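Grastmont extends small-parcel returns service to independent retailers

2025-07-10

Grastmont, the returns and resale handler, has opened its small-parcel service to independent shops and online sellers. The service was previously limited to chain customers holding annual contracts. Terms for the new tier are published in the trade section of the company's website and apply to all accounts opened from today.

Under the new tier, a retailer may send mixed returns in a single consignment without sorting them by product line. Goods are booked in against the retailer's own stock list, graded, and assigned to one of four routes: return to stock, resale, repair or recycling. The minimum consignment is 40 items. There is no joining fee, and storage is free for the first two weeks after booking in.
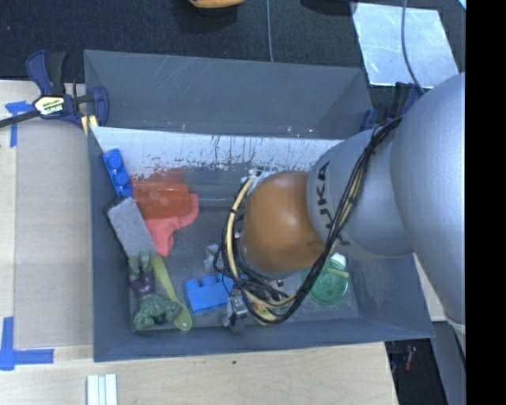 Grading follows the Cloleck scale, which Grastmont adopted for its contract customers in April. The scale has five grades, from A (unopened, saleable as new) to E (not fit for resale). Each grade is recorded with a short written reason, and the retailer may dispute it within ten working days. Items in dispute are held separately and are not charged for storage until the matter is closed.

Toys, kitchen goods and small household articles make up the largest share of returns from independent sellers. Many arrive without outer packaging -- a point that has kept them out of most bulk returns schemes, where a missing box leads to automatic rejection. Grastmont will accept unboxed goods in these groups provided that the item can be matched to a line on the stock list. Goods containing liquids, loose batteries or blades remain excluded.

During the trial period the tier was used by 47 retailers, of which 44 have since moved to a standing account. The trial covered consignments of mixed general goods only. Clothing and footwear were not included and will be considered separately.

Charges are set per item and vary by route. Return to stock is the lowest rate; repair is quoted individually. Retailers sending more than 100 items in a calendar month qualify for the lower band from the following month. Carriage to the returns site is arranged by the retailer or may be added to the account at cost.

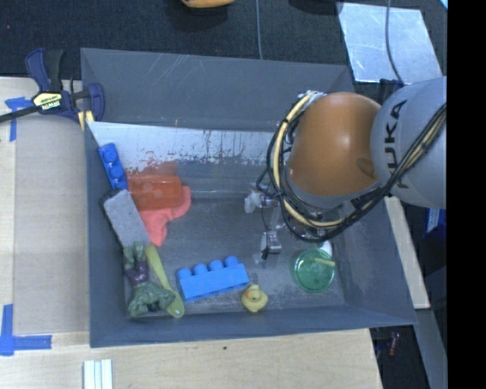
Tarek Shawky said that the written reason for each grade had mattered more to his shop than the price, as earlier schemes had sent back a total and no explanation. He added that he would like the dispute period to be longer for sellers who close over the holidays.

Resale stock in grades B and C will be offered through Dullska, the clearance marketplace, with proceeds credited to the retailer monthly. Repair work is carried out by Ó Néill under an existing agreement. Retailers may opt out of either route when opening an account, in which case the goods are returned at the retailer's expense.

Applications are made through the trade section of the website. A current stock list in spreadsheet form is required -- incomplete lists will delay booking in.

Notes to editors

Existing contract customers are not affected by the change and do not need to reapply. The full table of charges and the list of excluded goods are available from the Grastmont press office on request.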